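# About Yüksel Textile Care

Yüksel Textile Care washes, folds and packs linens and everyday garments for households, guesthouses and clinics in Florkdale and Clollon.

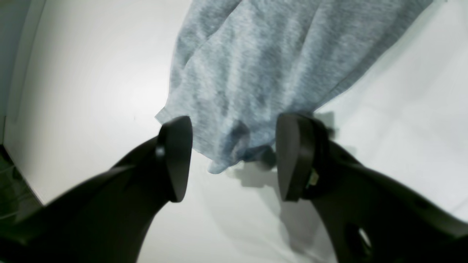 The company was founded by Sinan Dönmez, who began with two washing machines and a folding table in a rented shop on the Clollon road. Today our staff handles almost 1000 pieces on a working day. Knitwear and fleece are kept apart from flat linens from the moment they arrive. Heathered fabrics, such as the gray-blue piece held over a white surface, are inspected against a bright background, where loose threads and small marks are easier to find among the lighter and darker flecks of the cloth. Each piece is then smoothed by hand, folded to the customer's chosen size and wrapped in paper.

## Our People

Güven Değirmenci directs daily operations. Remzi Uçar oversees folding and packing and trains all new employees, who spend their first 6 weeks at his tables. Customer accounts are managed by Alper Sönmez.

## Service Area

We currently serve 106 regular accounts. Pickup and delivery are offered in Florkdale and Clollon — customers in Clorkutau may leave and collect orders at our counter there. The counter is closed on Sunday and throughout August. New accounts may be opened at either location.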